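The demo reel from Hederine runs for under a minute, and it's a good one. Two arms pack a gift box, tuck in something soft, and the lid goes on. I have watched it enough times to notice that the box is always in the same spot.

Siv Wikström noticed too. She leads the policy team at Sterell, which licenses Hederine's planner and has spent the spring finding out what it does in rooms it hasn't met. "The planner is fine," she told me. "I'd trust it with a box on a bare table. Then you put it in somebody's bedroom and it wants to plan around the laundry."

Her team's answer is data. They have 267 packing and unpacking sequences recorded with handheld grippers, and a training tool called Torvik that lines up the views, recovers the path of each gripper and throws out the takes it can't track. It threw out 43. Wikström calls that a healthy sign. I'm less sure, having asked which takes those were: mostly cluttered rooms, where one gripper passed close in front of the other. In other words, the tool is quietest about the cases a buyer would most want covered.
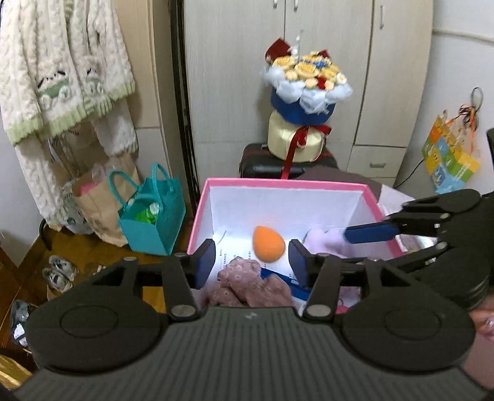
Blue-padded grippers at an open pink box holding an orange makeup sponge and dusty-pink knitted fabric.

Knit is a fair place to be suspicious. A planner that thinks in rigid shapes will offer a grasp point on a fold, and the fold moves. Sterell's learned controller corrects as it goes, and in the session I sat through it did so nicely, up to the point where two soft things touched and it treated them as one. Of 19 attempts, it finished five without someone reaching for the stop button.

Wikström expects better by August, when a new perception module, Fasus, is meant to separate touching objects before the controller commits to a grip. Perhaps it will. I asked whether the rejected takes would be repaired and put back into training, and she said that was under discussion. I'd want it settled before the next reel. I'd also want the test rooms chosen by someone outside the company, and the failures published with the same care as the lid going on.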